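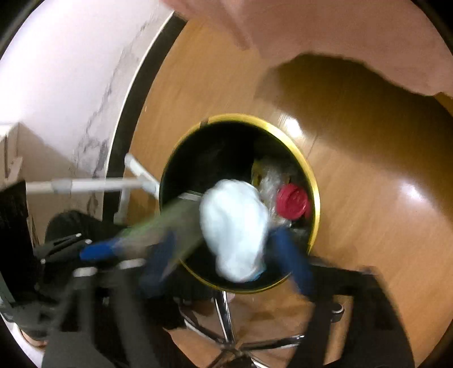
Hello all, I've been wanting someone to raise the release rule for weeks, so thank you to whoever drafted the Reltcombe notes! Our group at Likdale has been marking up bin tasks against the Divstead guide since February, and it's the wording on light, crumpled things that keeps tripping us up. Take the white bundle over the yellow-rimmed bin: it could be thin plastic or soft paper, there's a fingertip on either side of it, and the present text gives us no agreed point at which the item counts as binned. Is it when the item is inside the rim, or when both fingertips are clear of it?

On 26 November 2019, the Reltcombe list wrote:
> Section 7 says an item is "placed" once it has passed the rim.
> We had 30 runs marked by two people and they disagreed
> on 17 of them. Should we drop the rim test altogether?

Please don't drop it! The rim is easy to spot and new people pick it up in minutes. I'd keep it and add a second test, that both fingertips must be clear of the item, and mark the first moment when both are true. We tried this on the Keane set and went from long arguments to about 3 queries in a whole afternoon, which made me very happy indeed.

One thing I haven't cracked is film that clings to a fingertip after it opens. Does anyone have wording for that? I'd love to see it, even if it's rough.

Cheers,
Likdale bench group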